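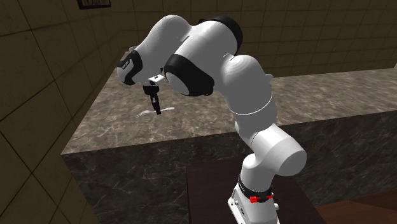 How to Make a Sourdough Starter from Scratch

4 min read

I have kept a starter going through two house moves and one very cold kitchen, and I still get a little thrill when I lift the lid and see bubbles! If you've been putting it off because it sounds fiddly, please have a go. All you need is flour, water and a bit of patience.

What you'll need

A clean jar that holds at least 500 ml, with a lid you can rest on loosely
Wholemeal flour (rye is lovely too, and often quicker)
Strong white flour for later on
Tap water, left out overnight if yours smells of chlorine
A rubber band
Kitchen scales

Day one

Put 50 g of wholemeal flour and 50 g of water in the jar and stir until there are no dry bits left. It should look like thick porridge. Scrape down the sides, rest the lid on top and put the rubber band round the jar at the level of the mixture. Leave it somewhere cosy. Anything up to 27°C is grand, and a cooler spot will do the job too, just more slowly.

Day two

Give it a stir and leave it be. You might see a few bubbles, or you might see nothing whatsoever.

Days three to seven

Now you start feeding. Once a day, spoon out all but 50 g of the mixture, then add 25 g of wholemeal, 25 g of strong white and 50 g of water. Stir well and move the rubber band to the new level.

Somewhere in the first few days it may puff up like mad and then go completely flat. This is the point where my friend Idalina Seixas threw her first one away, and I wish she'd rung me! The early burst comes from bacteria, and the yeast takes longer to get going. Keep feeding.

The smell changes a lot as well. Mine went from wet hay to old cheese to something a bit like nail varnish before it settled down to a gentle, yoghurty tang. Pink or orange streaks, or any fuzzy mould, mean you should bin the lot and wash the jar properly.

When is it ready?

When it doubles within eight hours of a feed, and does so three days running, you can bake with it. Some starters manage this in a week and some want a fortnight. Mine took sixteen days, in May, with the window open most of the time.

Your first loaf

For a simple loaf I use 400 g of strong white flour, 280 g of water, 80 g of bubbly starter and 8 g of salt. Catch the starter while it's still domed on top. If it has already sunk in the middle, feed it again and wait.

Keeping it going

If you bake most days, leave it on the worktop and feed it daily. Otherwise pop it in the fridge after a feed, once it has started to rise, and feed it once a week. A layer of grey liquid on top is only hunger, so pour it off or stir it in.

Save the spooned-out mixture from the second week onwards in a tub in the fridge. It makes gorgeous pancakes, with an egg, a splash of milk and a pinch of bicarb, and they're best eaten straight from the pan with far too much butter.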